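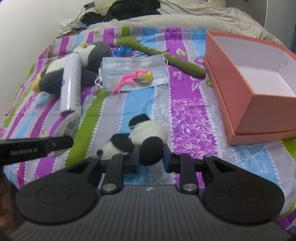 条纹这么宽，人躺上去会不会显胖？Reginald Pruitt 在上一版页面底下留言问的，后面还跟了一句：紫色那条到底是紫还是茄子。先回答第二个。是紫。茄子色我们另外做过一版，卖掉的数量不好意思写出来。第一个问题我们量过，人躺上去是什么样，起来还是什么样。

Lomness 宽条纹床罩

产品编号：596
系列：Zasetura 花叶
供货：常备，九月补一次货

一床给卧室用的床罩，颜色不少，脾气不大。紫、浅蓝、青柠绿、灰、白，宽竖条从床头一路排到床尾，条与条之间用白色的扇形波浪边隔开。条纹里头印着叶子和花，紫底上有一段白色的花朵图案，密得像蕾丝，站远了看是一片白，凑近了才发现画图的人那阵子大概很闲。绿白相间的叶子则东一片西一片，位置是定好的，看着像随手撒的，为了这个“随手”我们改了很多稿。

喜欢米色、燕麦色、亚麻本色以及一切“高级灰”的顾客，请移步 Menzies 系列。那边很安静，床罩和墙长得差不多，晚上关了灯要用手摸。本页留给另外一半人。

这床罩适合谁

家里有孩子的。床上常年有毛绒玩具的，不管家里有没有孩子。熊猫、企鹅这类黑白灰的玩偶放在上面格外显眼，早上找起来快，晚上踩不着。纯色深灰床罩上丢一只灰企鹅，要找到下个周末。

租房的。墙不能刷，柜子不能换，房东那盏灯也不能摘，能由着自己来的大平面也就剩一张床了。

嫌铺床麻烦的。竖条纹有个老实的用处：歪没歪，一眼就知道。反过来说，要是您从来不在意歪没歪，条纹会每天提醒您一次，这点请考虑清楚再下单。

不太适合谁

卧室里已经有花窗帘、花地毯、花壁纸的。三样里有一样，可以试试。三样都有的，我们佩服，但是不负责。

还有指望床罩把房间“显大”的。总有人来问，客服总是答不能。房间多大就是多大。

面料与手感

棉混纺，平织，正面印花，背面素白。新的摸着略硬，洗过几回就软下来了，跟多数人刚进一家新公司的情形正相反。夏天可以单独当盖毯，冬天铺在被子上面压一压风。不建议直接当被子过冬，有顾客试过，写来一封很长的信。

背面是白的，所以别指望翻过来还能当另一床用。市面上有双面花的，价钱也是双面的。

尺寸

单人、双人、加大三种，按床垫选，别按床架选。床架外面那圈木头不睡人，却害得不少人多买了一号。买大了也有好处，两边垂下来能挡住床底下的东西，床底下有什么我们不问。

垫子特别厚的，请量完厚度再看尺码表。尺码表在页面右侧，灰底小字，设计师认为这样雅致，我们认为大家找不到，双方还在谈。

颜色说明

屏幕上的青柠绿比实物亮一点，浅蓝比实物冷一点，白倒是差不多。紫色在暖光灯下会偏红，在白天的窗边最准。收到以后请先拿到窗边看，再决定要不要生气。

每一床裁剪的起点不一样，所以左手边第一条可能是灰，也可能是绿。这不算瑕疵。指定“一定要紫色靠枕头”的，请在备注里写明，仓库会尽量翻一翻，翻不到就随缘发货。

洗涤

水温不超过 40 度，翻面，深浅分开。第一次洗会掉一点浮色，主要来自紫条，请别和您最喜欢的白衬衫一起洗。也别和您最不喜欢的白衬衫一起洗，它会变成紫的，然后您更不喜欢。

可以低温烘干。晾晒的话，竖着搭，顺着条纹的方向对折，干了以后折痕会藏在波浪边附近，不太看得出来。熨不熨随您，我们自己家里都不熨。

不要漂白。每年都有人漂白，每年都有人来问花去哪儿了。

关于喷雾

除味的、防静电的、熨烫用的、头发用的，各种罐子最后都会跑到床上来，这我们管不了。只提醒几句：任何喷雾先在背面角上试一小块，等干透再看；离布面远一点喷；喷完罐子拿走，别让它在床上过夜。罐装喷雾也别放在晒得到太阳的床头。至于发胶，沾在印花上会发硬，温水泡一会儿再洗就行，别用指甲抠，花会先掉。

毛绒玩具与掉毛

平织面不大粘毛，玩偶掉下来的绒，抖一抖就走。黑色绒毛落在白花上最显眼，落在紫条上基本等于没掉。讲究的可以备一个粘毛滚筒，不讲究的可以把玩偶往紫条上挪一挪。

常见问题

有没有配套枕套？
有，单卖。枕套上的条纹窄一些，对不齐床罩上的条纹。做齐过一批，结果枕头一歪更难看，干脆不齐了。

会起球吗？
常坐的那一侧会先起，一般是床沿。换个方向铺，两头轮着来，能匀一匀。养成只坐椅子的习惯也行，听说有人做到过。

能做窗帘吗？
有人做了，还把剩下的布给狗缝了一件。窗帘我们觉得还行。

和旧版有什么区别？
旧版的波浪边是米色的，洗久了分不清是本来就米，还是该洗了。新版改成白的，该洗的时候清清楚楚，有顾客为此来信表示怀念旧版。

为什么不出纯紫色的？
出过，见本页开头。

会不会看腻？
会。什么都会看腻。腻了就收进柜子，过一个冬天再拿出来，多半又觉得当初眼光不错。

包装与配送

一床一袋，袋子是同款零料缝的，带抽绳，装袜子合适。Brergate 仓库每天下午四点前的订单当天出库，四点零一分的算明天，系统在这件事上没有感情。

满 1,000 件的酒店和民宿订单请走批发通道，波浪边可以换色，条纹顺序也能定。去年有家民宿要求每个房间的顺序都不同，清洁的人后来打电话来，语气不太好，所以现在我们会多问一句“您确定吗”。

退换

收货后 21 天内，没洗、没剪、没给狗改过衣服的，都能退。铺上去看了一晚觉得太花的，也算，这种情况不少，我们早有准备。请叠好再寄回来，叠成什么样都行，别揉成团塞在袜子袋里，那个袋子装不下，真的有人塞进去过，仓库花了一上午才弄出来。

污渍不退，香味太重的也不退。有一床退回来闻着像整瓶香水打翻在上面，后来在仓库门口挂了很久，路过的人都说好闻，就是没有人肯买。

搭配建议

床单选白的或浅灰的，让它别说话。枕头边上放一两件深色的东西压一压，靠垫、玩偶都行。床头灯罩素一点。地上要是已经有条纹地毯，方向请和床罩一致，横竖相交的那种效果我们在样板间里摆过，来参观的人都站不太久。

墙上的画随意，反正进了门先看见的也不会是画。

留言区选登

铺上以后我妈说像糖纸，我爸说像公交车座椅，两个人吵了一晚上。床罩挺好的，四星，扣一颗给我爸。

请问有没有低调一点的？
店家回复：有，Menzies 系列。
买了，太低调了，又回来买这个。

加大号铺双人床，垂下来正好挡住猫。猫很满意，我找猫比较费劲。

Reginald Pruitt 又来了一条：床罩已收到，确实是紫，不是茄子。显不显胖还在观察。
店家回复：不急，退换期还长。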